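Starncombe Workshop Forum > Floors and Finishes > Carpet tile over a slab that reads damp

menaka_k
Moving this out of the general board. I look after a ground floor unit, slab on grade, poured in 1988, no record of a vapor barrier. The tenant wants dark carpet tile throughout. In-slab probes came back at 84 percent relative humidity in the north bay and 77 in the south. The tile data sheet allows 85 with the maker's own adhesive. The installer quoted for a pressure-sensitive glue from Drenora and says the reading is fine as it stands. Do I put a moisture barrier down first or not?

slabside
84 against a limit of 85 is a pass on paper. Check three things before you rely on it. How long were the probes in before they were read? Was the HVAC running at normal service conditions? And is the Drenora glue rated to the same number as the tile maker's own? The limit belongs to the adhesive, and mixing brands usually voids the tile warranty.

menaka_k
Probes were in for 72 hours. HVAC was on, set to 70. I don't have the Drenora sheet yet.

P_Sumampouw
I would not put down a barrier here. Carpet tile breathes at the joints in a way sheet vinyl does not. A two-part epoxy over the full area will cost more than the tile. Use a tackifier in a grid, leave the joints open, and replace any tile that lets go. That is the point of tile.

slabside
Disagree. It depends on the backing. A PVC-backed tile is close to impermeable, and the joints are a very small share of the area. Moisture collects under the middle of each tile and the pH at the surface goes up. The glue turns to something like syrup and comes through the joints. I have scraped that up. Cushion-backed felt is a different case, and I would agree with you there.

P_Sumampouw
Fair on the PVC. She has not said which backing.

menaka_k
PVC. The range is Bolasora, 20 inch square, charcoal. 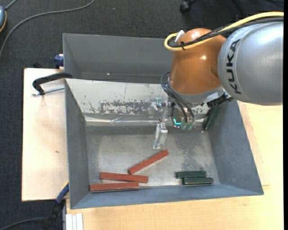

On cost, the quote for a roll-on barrier over the north bay only is $772. The whole unit would be a good deal more. Can I treat one bay and leave the other, or will there be a problem at the line between them?

slabside
One bay is fine if you stop at a saw cut or a column line and run the barrier a foot or so past the wettest area. Do not stop it under the middle of a tile. Shot blast or grind first. Most roll-on products need a surface profile of CSP 2 or better, and an old power-troweled slab will not have that. If there is curing compound or old cutback adhesive on it, the barrier will bond to that and not to the concrete. Have any old black adhesive tested for asbestos before anybody grinds it.

gridline_tom
Has anyone looked outside? North bay wetter than south sounds like grade or a downspout. I had a unit where the reading fell after we extended 2 downspouts and regraded a planting bed. It took 16 weeks to show in the probes, so it will not help with a tight schedule, but it is cheap.

P_Sumampouw
Agree with Tom. Fix the source first. Coating the top of a slab that is being fed from the side moves the water to the nearest edge, and then you get the wall base coming off.

slabside
Do both. The drainage fix does not cover you for the move-in date.

menaka_k
There is a downspout on the north wall that ends at a splash block. The soil slopes back toward the building. I will get that done first. The Drenora sheet has come through as well: rated to 80 percent, pH no higher than 9. So the installer was wrong on that glue, at least for the north bay.

slabside
Then it is settled for the north bay. Either the tile maker's adhesive or the barrier. I would take the barrier with the tile maker's adhesive over it. Get the combination in writing from the tile maker, and test pH on the bare slab before and after grinding. Keep the probe log and the serial numbers with the warranty papers.

P_Sumampouw
I still think a full barrier is overspending for a floor you can lift by hand. One bay I can live with. Order an extra box of tile from the same dye lot. Charcoal varies more than people expect, and a new lot next to a worn one will show.

menaka_k
Barrier on the north bay, maker's adhesive everywhere, extra box ordered. Will post new readings when I have them.

Comments (3)

oldtrowel: Calcium chloride tests used to be all anybody asked for. Some makers still want both, so read the sheet.

jlb_floors: Munasinghe adhesive remover works on the syrup stage, but it leaves a residue that has to be washed off before you recoat.

hatchway: What grit did you grind with in the end?

Related threads
Self-leveler over old cutback: who has done it
Rolling loads on carpet tile
Reading in-slab probes in June humidity
Cove base that will not stay on

Contact the moderators | Copyright Starncombe Workshop Forum | Back to top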